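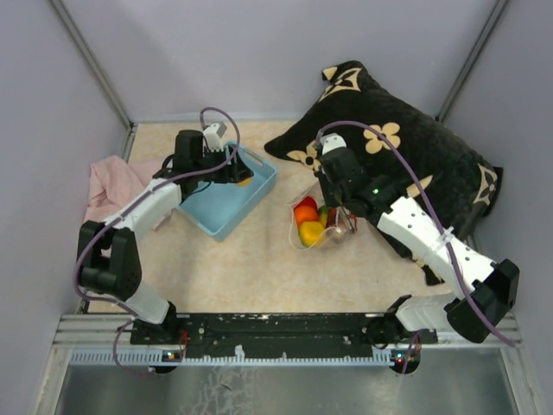

Dry, cracked heels respond best to a short soak and regular moisturizing. Set up before you start so you aren't walking across the floor with wet feet. A light blue plastic tray works as a place to keep the pumice stone, cream and socks together, and a pillow behind your back makes the soak easier to sit through. Fill a basin with lukewarm water and keep your feet in it for 9 minutes. Hot water strips oil from the skin and leaves it drier than before.

Pat your feet dry, including between the toes. Rub the pumice stone over the thick skin in one direction with light pressure. Stop if the skin turns pink or feels sore. Do not use a razor or a blade on calluses.

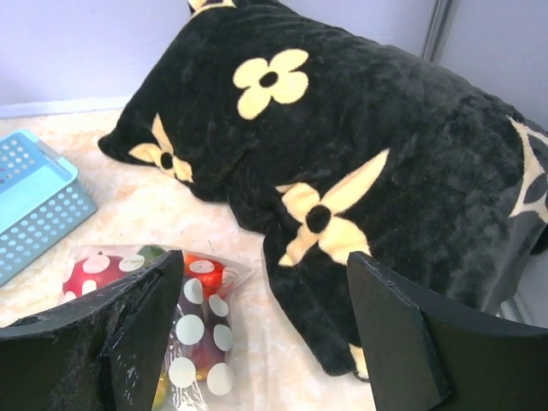 How often should I use a pumice stone?

Two times a week is enough for most people. Daily scrubbing irritates the skin, and it can thicken again in response.

Put on a thick cream while the skin is still slightly damp. Look for urea or plain petroleum jelly on the label. Keep the cream off the spaces between the toes, where trapped moisture can lead to athlete's foot. Cotton socks overnight hold the cream in place and keep it off the sheets.

Rinse the stone after each use and let it air dry. Replace it when it starts to crumble or smell.
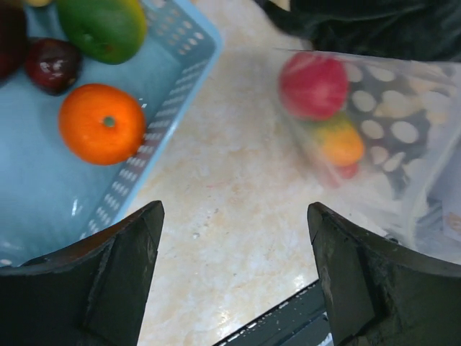
The basin needs the same care. Wash it with dish soap, rinse it well and store it upside down. If several people in the house use it, clean it between each person.

Open-backed shoes make cracked heels worse. Switch to a closed heel for a few weeks while the skin heals. Cracks that bleed, feel warm or have not improved after 4 weeks should be seen by a doctor. People with diabetes or poor circulation should ask a doctor before using a pumice stone at all.

Last updated Jun 6, 2026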